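Section 3. Hanging the fabric backdrop and letters

Before you start

Choose a table that stands close to a wall or a frame you can hang cloth from. The Unon backdrop kit works with most tables up to 23 inches from the wall. If the table has a cable hole, keep it on the side nearest the cloth so that lamp cords can go straight down.

3.1 Hang the fabric

1. Unfold the black cloth and find the hemmed edge. This edge goes up.
2. Clip the hemmed edge to the rail, starting at the center and working out to both sides. Use all 10 clips.
3. Let the bottom of the cloth drop behind the far edge of the table.

Note: New cloth comes out of the bag creased. Light folds do no harm. For a flatter look, hang the cloth overnight or steam it from the back.

Caution: Do not iron the cloth with letters attached. The backing melts.

3.2 Attach the letters

1. Lay the cut-out letters face up on the table in reading order.
2. Find the middle letter of your word and press it onto the cloth first, near the top.
3. Add the letters on either side, one hand width apart. For a curved row, set each one a little lower than the last and tilt it to follow the line.
4. Press each letter for seven seconds.
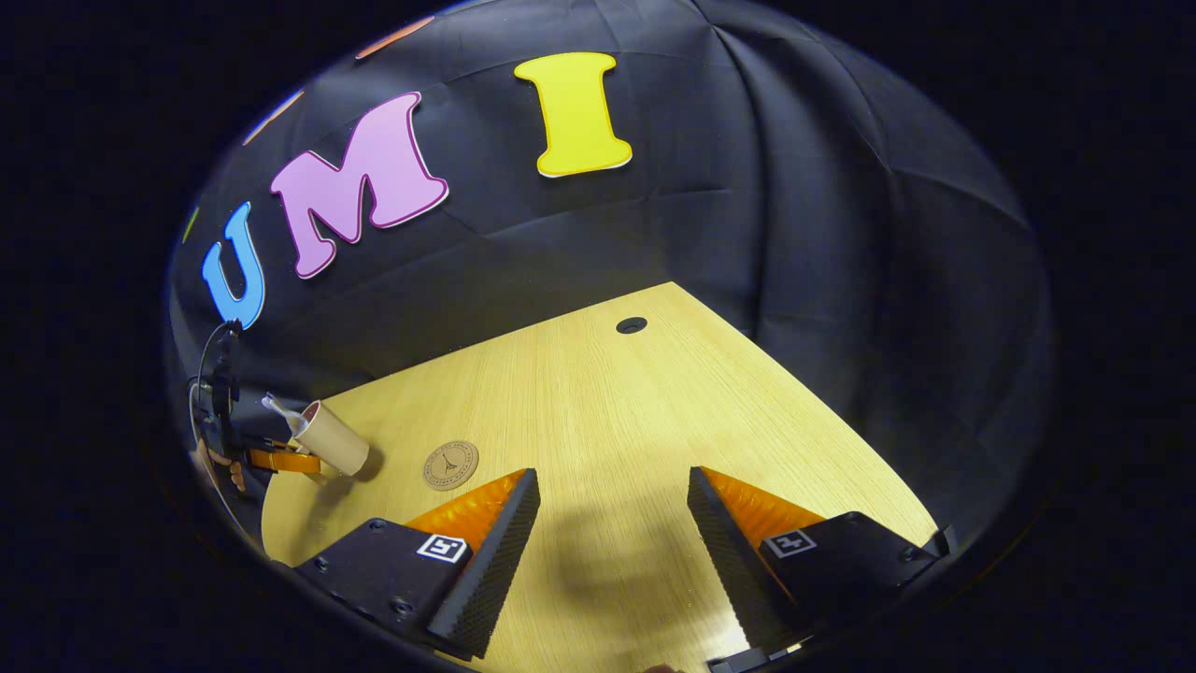
5. Step back to where people will sit and check the spacing. Letters can be peeled off and moved while the backing is clean. If one stops holding, wipe the back with a damp cloth and let it dry.

Bright colors such as yellow and pink read best on black. Keep dark blue and purple for short words, or use the letters that have a lighter outline.

3.3 Set the table

Put down a coaster for each drink before anyone sits. Cork is kinder to a wood top than cardboard. Paper cups tip easily when someone brushes the cloth, so fill them after everyone is in place.

To take the backdrop down, remove the letters first, then unclip the cloth from the ends toward the center. Store the letters flat in the Unon sleeve.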